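Notes from the passenger seat

Well, we finally did the Miltitow loop! I've been banging on about it in this newsletter since spring, and last month Victor Minja got so fed up with me that he booked the ferry himself and told me to bring snacks.

For those who are new, the loop is a string of forest tracks and old quarry roads that starts behind the village of Miltitow and drops you out, rather muddier, at the Vaston ford. The whole thing is 60 miles if you don't get lost. We got lost, so I can't tell you what ours came to, but the odometer on the old Plarer had gone up by a good bit more than that when we stopped for chips.

The first stretch is easy going. It's gravel mostly, with a few washed-out corners where you want to be in second and paying attention. Victor drove (he always drives the first half, it's a rule he made up in his own favour) and I had the map on my knees and the window down. September is a lovely time for it – the bracken has turned and the midges have gone.

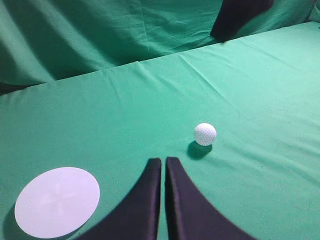 After the second gate it gets serious. The track climbs to the Fang, a ridge with a nasty step of bare rock right where you'd like some grip. It's 2596 feet at the top, and you feel every one of them if your heater is stuck on like ours was. We let the tyres down at the bottom, put it in low range and crept up. First go, we slid back. Second go, we slid back again, a bit sideways this time, and I may have said a word my mother reads this newsletter hoping not to see. Third go, Victor took a line much further left, over the roots, and up she went as if it had been no trouble at all!

We sat at the top with the engine off for ages, eating cheese rolls and listening to things tick as they cooled. You can see right down to the estuary. Going down the far side was slower than going up, and I walked a fair bit of it in front, waving my arms about, which Victor says was no help whatsoever.

The ford was lower than I'd feared, just over the hubs. We still got out and waded it first with a stick, and I'd ask you to do the same, whatever the water looks like from the bank.
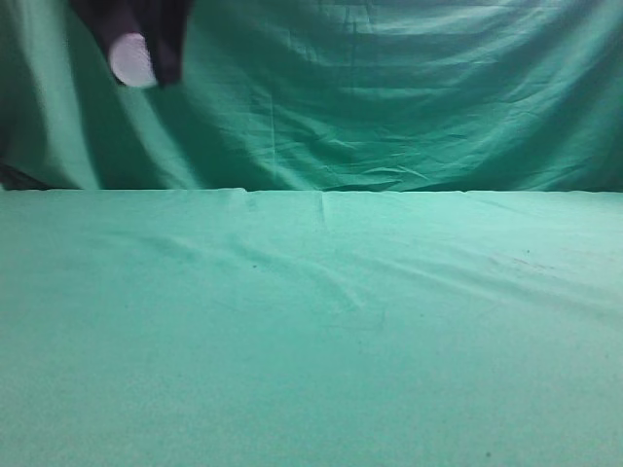 Can I do the loop in a standard road car?

Only as far as the second gate. There's room to turn round there and a decent walk up to the ridge, but beyond it you need proper ground clearance and low range, and all-terrain tyres with some life left in them.

A few of you have asked about coming along next time, so we're going back on Sat 3 October. There's room for five vehicles and two places have gone already. You'll need a tow point front and rear, a full tank and a spare that holds air (check it, please, mine didn't). We'll meet in the lay-by below Miltitow church and set off as soon as everyone has had a cup of tea. Reply to this email if you fancy it, and say whether you've got a spare seat.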